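Town of Fellgate
@TownofFellgate

The Fellgate Town Council will hold a public hearing this evening, 10/05/2026, on proposed changes to the sidewalk dining ordinance. This thread summarizes the draft and explains how residents and business owners may comment.

The hearing begins after the consent agenda in the council chamber at Town Hall. Doors open early for anyone who wishes to sign up to speak. The full draft is posted with the meeting packet on the town website and is available on paper at the clerk's counter.

Background: sidewalk dining in Fellgate is now handled through temporary permits. Those permits were extended by the council in July and will expire at the end of the current season. The draft ordinance would replace them with a yearly permit.

The area covered is Gikley Street from Alva Square to the river bridge, together with the side streets that open onto the square. Restaurants outside that area may still apply, but their applications would go to the Planning Department for individual review.

Clear walkway: the draft requires 4 feet of open sidewalk between any table, chair, planter or sign and the curb. The temporary permits did not state a width. Staff received a number of complaints over the summer from residents using wheelchairs and strollers, most of them concerning the narrow stretch near the post office.

Planning Director Ajith Suvarna told the council at its last work session that most permit holders on Gikley Street can meet the requirement by turning their tables or removing a planter. "There are a few storefronts where it will be tight, and we intend to visit each of them before the rule takes effect," Suvarna said. 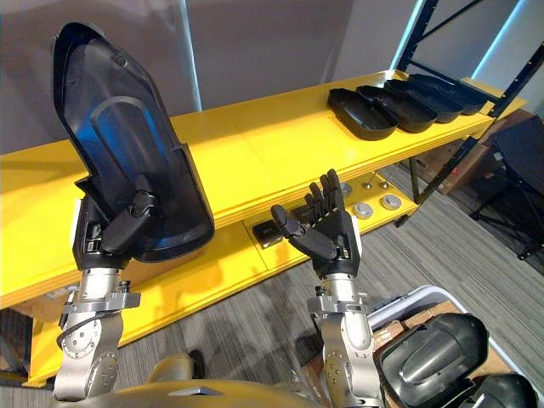
Fees: the draft sets a yearly permit fee of $50 for each business. There is no separate charge per table. The temporary permits carried no fee. Staff proposed the amount to cover the cost of inspection and the printed permit that must be shown in the front window.

Hours: outdoor service would end one hour earlier than the business's posted indoor closing time. Tables and chairs may stay in place overnight only if they are secured and do not block a doorway, hydrant, bench or bus stop. Umbrellas must be closed when the outdoor area is not in use.

Music: amplified sound in outdoor dining areas would remain subject to the existing noise ordinance. The draft does not change the sound limits. It does clarify that a speaker placed in an open window and directed toward the sidewalk is treated as an outdoor speaker.

Alcohol: state licensing rules continue to apply. A town sidewalk dining permit does not authorize outdoor alcohol service, and a business that plans to serve outdoors must show that its state license covers the outdoor area. The clerk's office can explain which form is needed but cannot issue the license.

Several business owners have asked about heaters. The draft allows electric heaters and prohibits open flames on the sidewalk. Propane heaters would require sign-off from the Fire Marshal each season. Fuel may not be stored on the sidewalk or in a shared hallway.

Council Member Deepika Nambiar has said she will offer an amendment on propane heaters. Her amendment would make the Fire Marshal's approval good for the full term of the permit as long as the equipment and its location do not change. The text of the amendment is included in the packet.

Council Member Muthu Pai has asked staff to report on the effect of the draft on delivery parking. The report is short and is also in the packet. It finds no loss of loading spaces on Gikley Street and recommends that the loading zone on the north side of Alva Square be repainted.

Snow: permit holders would be responsible for clearing snow from the full width of the sidewalk in front of their businesses, as all property owners are now. Furniture must be taken in when a snow emergency is declared. It may be returned once the sidewalk has been cleared to the building wall. 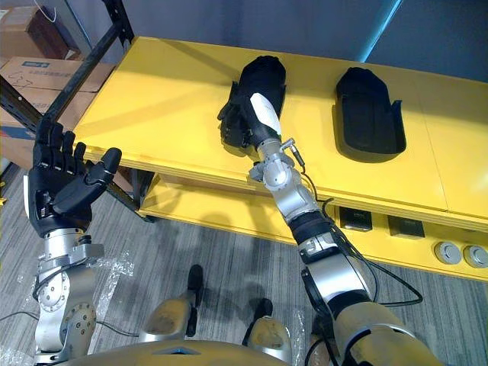 Enforcement: the draft provides for a written warning on the first violation. A business that receives three written notices in one season would be required to appear before the council before its permit could be renewed. Blocking the walkway or a fire exit may result in removal of the furniture the same day.

A correction to information that has been shared online: the draft does not require businesses to purchase matching furniture. An early discussion paper included a list of recommended colors for umbrellas and awnings. That list was dropped before the ordinance was written and has no standing.

A second point of clarification: the ordinance does not apply to the farmers market, parades, or other events held under a special event permit. Those events follow their own chapter of the town code. Permit holders whose outdoor area falls inside an event boundary will receive notice from the clerk in advance.

Senthil Nambiar, president of the Gikley Street Merchants Association, submitted a letter on behalf of the association. The letter supports the yearly permit and asks the council to delay the walkway requirement until spring. "Our members would like one winter to plan and to order what they need," he wrote.

The town has also received written comments from residents of the Stostow Apartments, which face the square. The comments ask for earlier closing hours on the side streets and for trash to be brought in through the rear alley. All letters received before the packet deadline have been given to each council member.

How to speak: sign the sheet at the chamber entrance before the hearing opens. Each speaker will have 3 minutes. Time may not be given to another speaker. Groups are encouraged to choose one person to present their shared comments. Please state your name and whether you live or own a business in Fellgate.

How to comment in writing: letters may be left in the drop box outside Town Hall or sent by email to the clerk. Comments that arrive after the hearing opens will be added to the public record but may not reach council members before any vote. Replies to this thread are not part of the record.

Seating: the council chamber holds 40 members of the public. If the room is full, the hearing will be shown in the first-floor meeting room, and speakers will be called from there in the order they signed up. Hearing devices are available from the clerk upon request.

Parking: the lot behind Town Hall will be open to the public. The entrance from Alva Square is closed for drainage work, so drivers should enter from the library side. Bicycle racks are at the front steps.

What happens next: the council may close the hearing and vote, or it may continue the hearing to its next regular meeting. If the ordinance is approved without changes, a second reading is still required before it becomes law. Current temporary permits remain valid until they expire.

Town Clerk Ming-te Ng reminds permit holders that no one needs to file a new application at this time. "Application forms will be mailed to every current permit holder once the council has taken final action," Ng said. Businesses that have changed ownership or moved should update their mailing address with the clerk's office.

Questions about the draft may be directed to the Planning Department. Questions about the hearing or the public record may be directed to the clerk's office. Both offices are on the main floor of Town Hall and are open during regular business hours.

The result of any vote will be posted to this account after the meeting adjourns. Draft minutes will be available from the clerk once they have been prepared.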